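Search this repository
Enter keywords Go Advanced

Filed under: Student Projects > Robotics > Working Papers

Shares 39 Comments 2

3. Data collection in the student module

3.1 Setting and participants

The work reported in this section was carried out by students taking the second-year project module at Cinavmont. The module runs from February to the end of the spring term and asks each group to build a small set of demonstrations, train a policy on it and report on what the policy can and cannot do. The group whose work we follow called its project Bindside. It was supervised by Aušra Jankauskaitė, and the recording software was maintained by Jaanus Juška. None of the students had worked with hand-held grippers before the module began.

Earlier groups had recorded their demonstrations by driving a robot arm from a second, smaller arm. This was slow, and a large share of the first weeks went on learning to steer. For Bindside the students held a gripper unit in each hand and carried out the task directly. The same type of gripper was later fitted to the arms used for testing, so the finger positions could be carried over without a separate mapping step.

3.2 Task and workspace

Tasks were taken from a shared list called Gautier, which the department has used for two years. Bindside chose the two-handed part of the list. In these tasks an object has to be held from both sides, lifted or turned, and put down again at a place agreed beforehand. Cups and other small containers were preferred, as their curved sides show up a poor grip early.

All recordings were made at one table. The student stood at the near side and worked over a white board laid on the table top, with the grippers cabled throughout. Figure 4 shows both grippers closed on a container during a two-handed task.

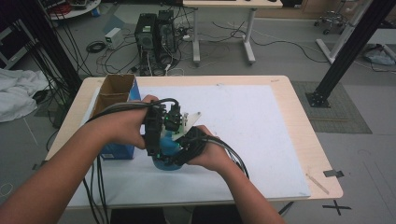
Figure 4. Two-handed work with the hand-held grippers. Both units are closed around a blue cup-shaped container on the table.

The cables were the main practical complaint. Students reported that the weight of a cable along the forearm made them turn the wrist less than they would have done with a free hand, and this can be seen in the recorded wrist angles, which cover a narrower range than we had planned for. A longer lead helped a little but was more likely to catch on things standing on the table. In the end the group kept the shorter leads and agreed that a take would be thrown out if the student had to stop and free a cable.

3.3 Recording procedure

Each student recorded in short blocks and then changed places with the next. A take began with both grippers open and ended when the object had been released. The student called out the start and end, and a second student at the computer marked them in Breneck, the logging tool written for the module. Marking by voice was less exact than a foot switch would have been, and the first and last moments of many takes had to be trimmed by hand.

The group recorded 2177 takes in all. Of these, 930 were kept for training. Most of the rejected takes were lost to late marking or to a dropped gripper signal, and a smaller part to slips of the object. We return to the slips in Section 5, where they are used as a separate test set.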